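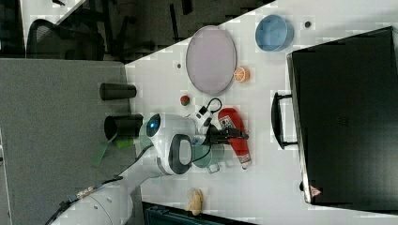
Bottling a small batch without a bottling bucket

Quick one, kettle's on. Works for any ale up to 5 gallons, after that get a bucket.

What you need: auto siphon, spring-tip wand, short bit of hose, caps, capper, no-rinse sanitizer, sugar. I use the Tutilow capper. Cheap, red handles, fine.

First – is it done? Take a gravity reading, wait 3 days, take another. Same number, go ahead. Different number, leave it alone. I rushed a batch of Flitska Amber in August and had gushers all over the garage.

Clean the bottles. Hot water and a brush, hold them up to the light, look for crud at the bottom. Then sanitize. Don't worry about the foam.

Sugar. Weigh it, dont scoop it. For a pale ale I do 6 grams per liter, less for a stout. Boil it in a cup of water, let it cool, then divide it between the bottles with a syringe. Fiddly but you skip the bucket and the extra splashing. Carbonation drops are OK too, just read the bag.

Fill. Hose on the siphon, wand on the hose, press the wand to the bottom of the bottle. Fill right to the brim, pull the wand out, and the space it leaves is your headspace. Stop before you hit the yeast. Last bottle is always cloudy, mark the cap and drink that one yourself.

Cap as you go. Wipe them down, label them, stick them somewhere dark at room temp.

Two weeks then chill one and try it. Flat? Give it antoher week somewhere warmer. Still flat, tip the bottles over gently to wake the yeast up and wait some more.

Kegging post is next, once I fix the Cukosora regulator.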